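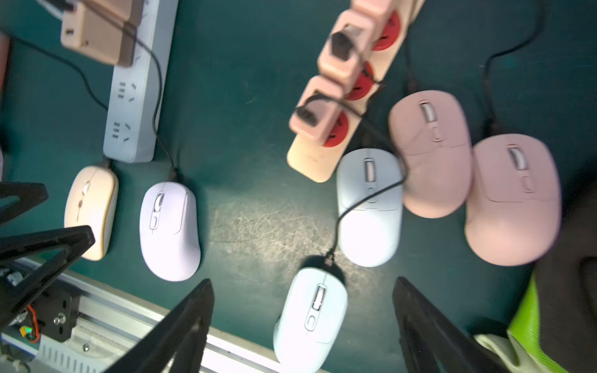 What has the grant paid for so far?

The Flerninov grant has paid for the home computer lending scheme in Vodness from January to the end of June. Most of it went on refurbished laptops, data SIMs and the wages of one part-time coordinator, Damián Magaña. A smaller sum covered room hire at Ekex Hall, where the weekly drop-in runs.

Lending

We set out to lend to 450 households over the full year. At the end of June the loan book stood at 499 loans, counting renewals. The standard loan is three months and can be renewed once. Demand was strongest in February and March, when school applications and benefit reviews fell close together, and we had a waiting list for most of that time. It has now cleared.

Four laptops have not come back. We have written to the borrowers and locked the machines remotely. Two others were returned with cracked screens and are being repaired at our own cost.

Data SIMs have been harder. The first supplier changed its terms in April and we had to move every active borrower to a new one. This took up nearly three weeks of Damián's time and the drop-in closed early on two occasions as a result. We should have asked for a longer fixed period when we signed.

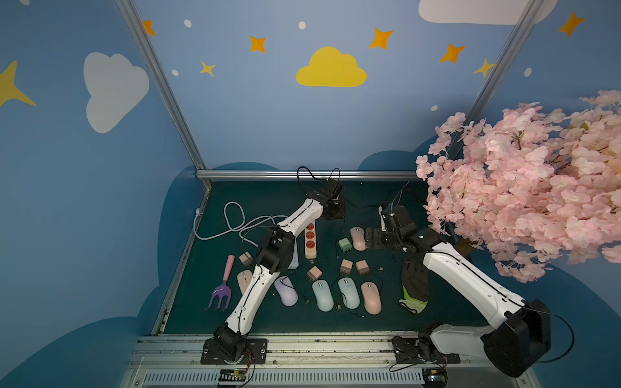
How many people have used the drop-in?

Our sign-in sheets show 837 visits in the six months. Repeat visits are included, so the number of separate people is lower, and we will report that figure once the sheets have been typed up. The most common requests were help with email passwords, online GP forms and moving photos off old phones.

Spending

We are underspent by £1,805 against the budget for the period. Nearly all of this is the travel line, as fewer borrowers than planned asked for home delivery. We would like to move it to SIMs, where the new supplier costs more per month. Please let us know if this needs a formal request or can be agreed by email.

Next six months

The drop-in will add an evening session from September. We are also talking to the library about holding a small stock of laptops at the front desk for collection. The library has agreed in principle but wants to see our insurance first. The borrower survey goes out in October and the results will be in the final report.

Recent items
Evening session at Ekex Hall: dates to follow
Changes to data SIMs for current borrowers
How to renew a laptop loan
Moving photos from an old phone: notes from the drop-in
Final report timetable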